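差出人: Aslı Tuncer
宛先: グリッパー比較メーリングリスト
件名: Re: 指の長さとシミュレーターの件
日付: 2020年9月10日

Ozanさん、みなさん、こんにちは。Aslıです。

返事が遅くなってごめんなさい! 先週はずっとEltwoodの爪の付け替えをやっていて、メールを開く余裕がありませんでした。

Ozan Bozkurtさんは書きました:
> Idwoodの二本指とEltwoodの二本指、どちらを標準にするか
> そろそろ決めたいです。私のところではIdwoodのほうが
> 小さい積み木をよく掴みますが、板の縁にあるものだと
> 指先が板に当たって止まることがあります。Aslıさんの
> ところはどうですか。あと、シミュレーターと実機で
> 結果が違うという話、その後どうなりました?
> 指の摩擦の値を教えてもらえると助かります。
>
> Ozan

まず掴みやすさのほうから。うちでもIdwoodが優勢です。積み木を一個ずつ拾って隣に置くだけの課題を、それぞれ200回ずつ回しました。Idwoodの失敗は7回、Eltwoodは14回。倍と言えば倍なんですけど、Eltwoodの失敗の中身を見ると、ほとんどが閉じ始めるタイミングが早すぎて角を弾いてしまったやつなんですよね。コントローラー側で閉じる前に少し待たせてやれば、だいぶ減るんじゃないかと思っています(まだ試してません、すみません)。

板の縁で止まる件、うちでも出ました! 板の上の積み木は平気なのに、板のすぐ手前に置いた積み木を取りに行くと、片方の指だけ板に引っかかるんです。手首を90度回して、指の開く向きを縁と平行にすると当たらなくなります。ただ、回した先で肘が変な畳まれ方をする位置があって、土台に近いところほどひどい。Umutさんが1月に「腕の付け根に近いところで試さないと意味がない」と言っていたのは、たぶんこのことだったんですね。あのときは聞き流していました……。

それからEltwoodのほうは指がちょっと厚いので、積み木どうしが近いと間に入りません。ここは待ち時間ではどうにもならないです。薄い指先を3Dプリンターで作ればいいのかもしれませんが、そうすると「買ったままの状態で比べる」という最初の約束から外れてしまうので、やるなら別の表にしたいです。Muammerさん、どう思いますか?

で、シミュレーターの話。Skomierに机と腕を組み直して、板と積み木を置いた場面を作りました。前の版は背景が真っ白で、カメラ越しの位置推定が実機より妙に良い成績を出していたので、今度は壁も床も入れて、影も落とすようにしています。時計やらコンセントやら、余計なものもわりと真面目に置きました。棚まであります(空っぽですけど)。こういうのを作り始めると止まらなくて、Nantanaさんに「グリッパーの比較はいつやるの」と笑われました。

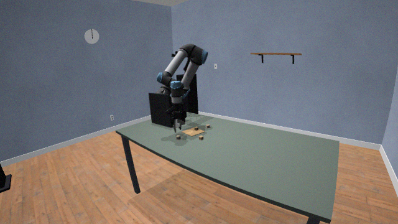
Skomierの新しい場面。腕は机の左端、指は開始位置で下向き、まだ何も掴んでいません。

机の右側ががらんと空いているのは、置き先をあちこち変えて試すための場所です。積み木はいまのところ腕の近くにまとめてあります。いちばん厳しいところから始めたほうが差が出るので。板は薄いものにしました。厚くすると縁の問題ばかり目立って、掴む力の比較にならないんです。

摩擦の値ですが、正直まだ人に渡せる数字になっていません。指先と木の間を高めにすると、シミュレーターのほうだけ異様に成績が良くなります。低めにすると今度は持ち上げる途中で滑りすぎる。しかもIdwoodとEltwoodで、ちょうどいい値が違うみたいなんです。指先のゴムの硬さを同じ扱いにしているのがまずいのかな、と疑っています。来週までに設定ファイルをまとめて送るので、Ozanさんのところの実機でも同じ並べ方で回してもらえませんか? 一通り終わるのに、うちの遅いパソコンでも最大3時間です。

標準をどちらにするかは、いま決めろと言われたらIdwoodに一票です。でもEltwoodの待ち時間だけは直してから、もう一回比べさせてください。このまま落とすのはちょっとかわいそうな気がして。

そうだ、Akgülのコントローラーを持っている方、ファームウェアを新しくしてから手首の回転が遅くなったりしていませんか? うちだけなら配線を疑います。

Aslı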